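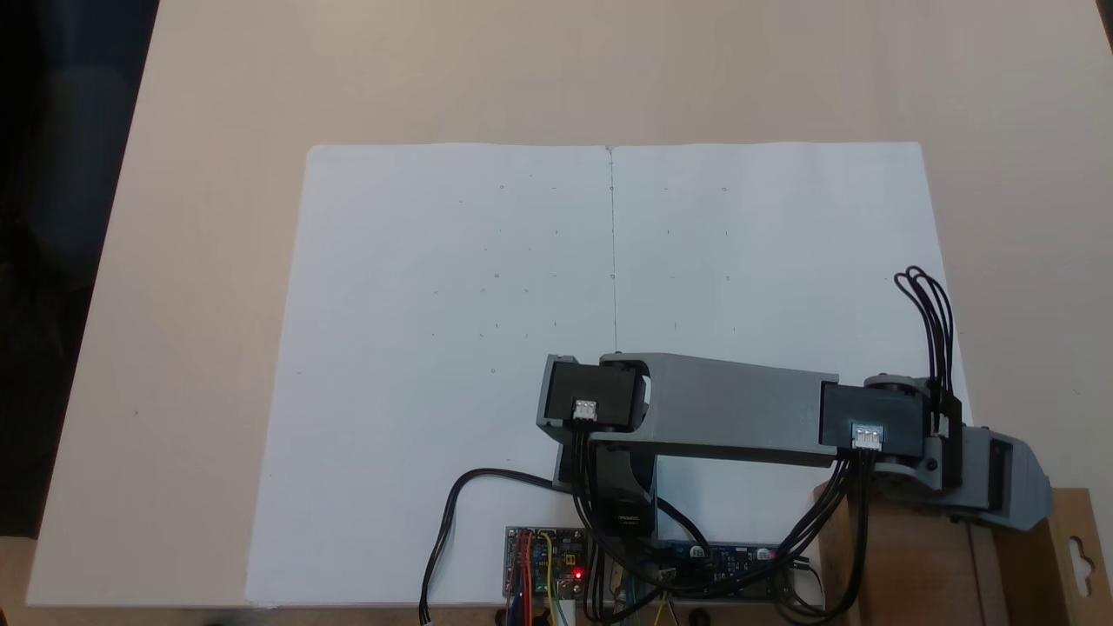

Stusholm Heritage Society
Minutes of the general meeting held 4 June 2020 at the Cladora Road hall

Chair: Jawad Siddiqui. A quorum was present.

1. Minutes of the previous meeting were taken as read and confirmed.

2. Jidville Cemetery. The shire has agreed in principle to repair the northern fence. Of the 83 graves on the 1897 plan, seven remain without a confirmed name. Members holding family papers are asked to write to the Chair.

3. Paper and drawing materials. The meeting noted that sheets for the plan-tracing evenings are to be bought from general funds.
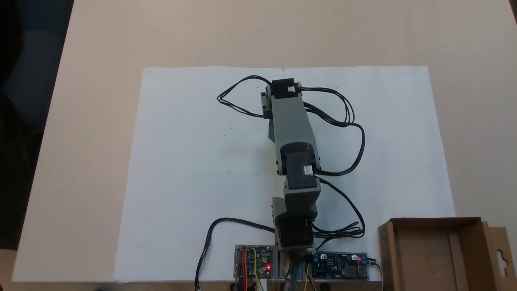
White paper sheet on tabletop.

4. Unnithan bequest. Probate is not yet complete. Deferred to November.

5. Correspondence. A letter on the colour of the railway shed doors was received and noted.

Moved and carried that the hall booking be renewed for two years.

Meeting closed.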